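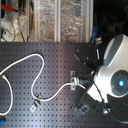

Why not just tape the cable down and be done with it, was the first thing said when we presented the plan, and it was a fair question. Tape is quick and cheap, and it would have held a cable on a flat board for the length of a term. We kept the question on the first page of our notes and came back to it several times while the work was going on.

Routing a Cable on a Pegboard
Group project report, Workshop Practice module
Mustari Building, submitted 27/09/2026

1. What we were asked to do

The brief was to carry one cable across a pegboard along a path that was not straight, using brackets fixed through the existing holes. No new holes were to be drilled. The cable had to be removable by hand and the brackets had to be removable with one screwdriver. We were also to write down the layout clearly enough for another group to repeat it.

The work took place in August and the first weeks of term. The board was already in the workshop. We supplied the layout, the fixings and the notes.

2. Materials

Cable: one white cable, cut to 2,150 mm.
Brackets: metal, slotted at the top so that the cable can be pressed in from above. Ordered from Mendes.
Screws: 4 mm, with washers and nuts behind the board.
String: for measuring the path before cutting.
Masking tape: for marking holes during planning.

We first looked at plastic clips from Grako. They were cheaper, but the peg on the back was a loose fit in our board and the clip turned when the cable was pulled. One afternoon of trying them was enough. The rest of the packet has gone into the workshop drawer in case they suit another board.

3. Planning the path

We drew the path on squared paper, one square to each hole. Our first drawing had sharp corners and did not work with real cable. The cable would not lie along the lines and pushed itself out of the slots at the corners. The second drawing used wide curves only, with the brackets at the places where the direction changed.

Before fixing anything we laid string over the board and held it with small pieces of tape. The string measured 2,107 mm from end to end. The cable was cut longer, which left 43 mm to share between the two ends. In practice this was tight. If we did it again we would leave more at the end that gets plugged in, and cut only after the brackets were on.

We had a disagreement about how loose the cable should be between brackets. Pulled tight it looks neat, but any small error in a bracket position then shows as a pull on the one next to it. Left loose, it makes its own curve. We settled on loose, with the cable free to lie where it wanted between fixed points.

4. Fixing the brackets

Order of work:

Mark the holes with tape, working from the drawing.
Put the screw through the bracket and the board and fit the washer and nut finger tight.
Do this for all the brackets before tightening any of them.
Lay the cable in the slots without pressing it down.
Turn each bracket until the cable passes through without rubbing on the side.
Hold the bracket still and tighten the nut from behind.
Press the cable in.

Tightening needs two people, one on each side of the board. We tried it with one person reaching round and the bracket turned every time.
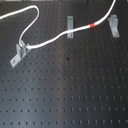
Crooked brackets will look like a mistake, ran one comment on our draft, and the same comment asked whether they could all be set square to the rows of holes. We did try it. With every bracket square, the cable had to bend just before each slot and again just after it. It went in, but it sat high on one side and lifted when touched. Turning the bracket to follow the curve dealt with this, and after that we stopped lining anything up with the rows.

The drawback is that a turned bracket is harder to record. A square one needs only a hole number. A turned one needs an angle as well. We added a short arrow to the drawing at each bracket, pointing along the slot. This was good enough for us to put the layout back after taking it down, although we had to make small adjustments by eye.

5. Testing

We ran three simple tests.

Lift test. The cable was lifted by hand halfway between two brackets and let go. It stayed in the slots in the final layout. In the square layout it came out of one.

Removal and refitting. The cable was taken out and pressed back in 20 times. It was still held at the end. The outer covering had a faint mark where it passed through the tightest slot, so we filed the inside edge of that bracket.

Repeat test. Members of another group were given the drawing and the parts and asked to build the layout without help. They finished it, but they put one bracket a row too low because our numbering started from the bottom and they had counted from the top. We have since written "row 1" on the drawing at the correct edge.

6. Problems

The board has a sheen and shows every fingerprint and scrap of tape glue. Cleaning it took longer than expected. We used warm soapy water on a cloth, then a dry cloth.

Dark screws dropped in front of a dark board are hard to find. A tray underneath would have saved time.

The nuts behind the board work loose if the washer is left out. We left out one washer by accident and the bracket had moved by the following week.

The drawing was done at half size and the curves were judged by eye. Full-size paper taped over the board would have been better, but we only had small sheets.

7. Going back to the tape

We taped a spare length of cable along a shorter path for comparison. It held well on the straight part. On the curve the cable slowly pushed the tape up over two days, and when we removed it the glue stayed on both the cable and the board. For a straight run that will not be touched, tape is the cheaper choice and we would use it. For curves, or for a cable that has to come out often, we would use brackets.

8. Cost and storage

The brackets and screws were paid for from the module budget. The cable came from the offcuts shelf at Kurnis and cost nothing. All the parts are in a labelled box in the Mustari Building store, with the corrected drawing folded inside the lid. The spare washers are in the same box, in an envelope.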